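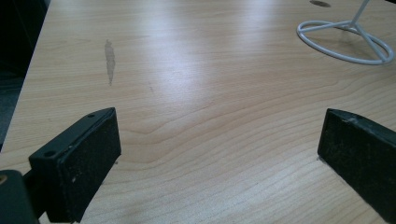

Wood grain on a pale tabletop.

The scorer at Berngate logged pitch 250 at dusk, a foul to the left side. Brinow led by 2 in the last inning of the July series, with the bases full.

The Lambrechts radar unit had failed in the fifth, so he entered speeds by ear. It was against procedure. Attendance was 874 — he wrote that down early, before people left.

The batter hit a low line drive. It cleared the shortstop and reached the wall. Three runners scored. He marked the double, closed the book and initialed the corner. Bristberg by one.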